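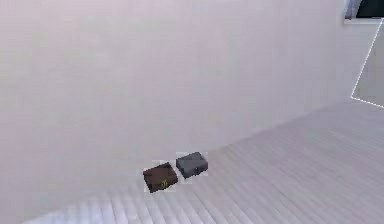 November, 7:40 am

Starch paste, batch 6. Cooked in the small pot, wheat starch from Benama again, one part to five water. Soaked overnight this time, so no lumps to speak of, pushed it through the hair sieve twice anyway. Sits better than batch 5. Batch 5 went sour at the back of the fridge and I've thrown it out, jar's soaking, please don't use the jar.

On the bench: the Flilton ledger, 1860, half leather, text block in decent shape, spine a mess. Boards detached, front one hanging by a few threads of the original cord. Someone has been at it before with brown tape and what smells like rubber cement. Red rot all down the back edge, comes off on everything. Wear the apron.

8:15. Dry cleaned the first gathering with the soft brush, then smoke sponge on the outer margins only. Ink is iron gall, a bit of haloing on the heavy down strokes but no cracking I can find. Spot tested the ruling. Red line MOVES with water, blue doesn't. So no washing, no wet mends anywhere near the cash columns. Wian thought we could float wash the first two leaves, I say no and I've written it on the slip so it's decided unless Meron overrules.

Tape. Heated spatula, lowest setting, works on the carrier if you go slow. Adhesive stays behind as a tan crust, crepe eraser takes off maybe half. Left the rest. Tried a tiny dot of ethanol on the blank endleaf and it made a tide line so STOP, not doing that again on anything with writing.

9:30, phone call from Ketsara. The Ongart people want the ledger back before the reading room opens for the season and could we say when. Told her I'd know after the spine is clean. She also wants the box size for the shelf list. Not measured yet, do it after the boards are back on or it'll be wrong like last time.

Spine cleaning: methyl cellulose poultice, thick, ten minutes under plastic then scrape with the bone folder. Old animal glue came up like jelly. Second go needed at the tail where it's thicker. Linings underneath are printed waste, looks like a page from a seed list?? Lifted two strips whole and one in bits. All in the blotter sandwich marked FLILTON LININGS, under the light weight. Do not toss. Thitima wants to see them before they get filed.

11:00. Sewing. Three of the supports are fine, the fourth is snapped at the front joint. Not resewing the whole thing, it doesn't need it. Will lay in new linen thread at the first and last gatherings and pick up the old stations. Thread 18/3, waxed lightly. Went through the fold of the last gathering with too fat a needle and made a small tear, maybe a quarter inch. Mended from inside with the 5 gram tissue. My fault, noted on the treatment form.

Lunch late.

1:50. Toned tissue for the joints. First try too orange, second too green under the lamp and OK at the window. Recipe for the one I'm using: raw umber, a touch of burnt sienna, less black than you think, all thinned acrylic, brushed on through polyester web and hung. Dries lighter!! I forget this every time. Swatch is pinned in the book, the one on the right is the good one.

Consolidating the leather: cellulose ether in alcohol, two coats, half hour between. It darkened a bit at the corners, evened out as it dried. Rot no longer coming off on a white cloth except on the headcap. Third coat there tomorow.

3:20. Meron came by, looked at the ruling tests, agrees no washing. She'd prefer a hollow tube over gluing the spine piece straight down. Fine by me, opens flatter. Need the medium weight paper for that and we're nearly out, on the order list with blotter and a new number 10 blade pack. Chaiwat has the list. Illero does the paper cheaper but the last lot was curled so check which one he's ordering from.

4:30. Text block in the press between boards and release paper, firm but not cranked. Leave it till morning. Humidity in here is low again, gauge says 34, which isn't helping the vellum job on the other bench. Refilled the tray.

To do
third coat headcap
trim joint tissue, leave extra at the head
hollow tube
ask Wian where the good lifting knife went
measure for box, AFTER boards
photos of the linings, both sides, before Thitima takes them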